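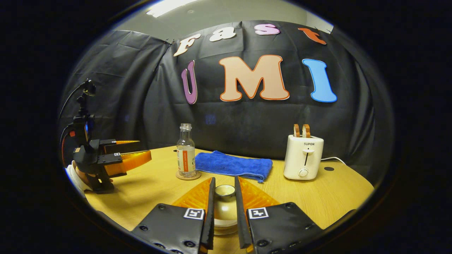 Figure 9.1 A small ceramic bowl on a round wooden table.

Chapter 9
Clay, Glaze, and Heat

Fired clay is one of the oldest materials people have made on purpose. It holds food and water, lines furnaces, covers roofs, and insulates power lines. In this chapter you will study what clay is, what happens to it in a kiln, and why a glaze sometimes fits the pot under it and sometimes does not.

Clay forms when rocks rich in feldspar break down over long periods. Its particles are flat and very small. When water gets between them, they slide past one another and hold their new position, a property called plasticity. Sand does not have it, which explains why a wet ball of sand crumbles when you press your thumb into it and a ball of clay keeps the print.

Drying removes the water between the particles, and the clay shrinks. A piece that dries unevenly may warp or crack before it reaches the kiln. Dried clay that has not been fired can still be soaked and used again. Once it has been fired, the change is permanent.

The main types of fired clay are earthenware, stoneware, and porcelain. Earthenware is fired at the lowest temperatures and stays porous unless it is glazed. Stoneware and porcelain are fired hotter, and part of the clay turns to glass and fills the pores. Section 9.2 compares the three.

A glaze is a thin layer of glass melted onto the surface. As a pot cools, the clay and the glaze both shrink, but seldom by exactly the same amount. If the glaze shrinks more than the clay, it is pulled tight and may form a network of fine cracks known as crazing.

Case Study: The Garkalen Pottery
Elmarie Shabalala ran the glaze room at the Garkalen pottery. One May, 44 bowls from a single kiln load came out crazed. She and the kiln operator, Lindalva Paiva, compared the load with their records and found that the glaze had been mixed with a different feldspar. You will work with their test results in Section 9.4.

Key Terms
plasticity, porosity, earthenware, stoneware, porcelain, glaze, crazing

Before You Read
Find a mug or plate at home and look at the unglazed ring on the bottom. Note its color and how rough it feels. Keep your notes for Activity 10.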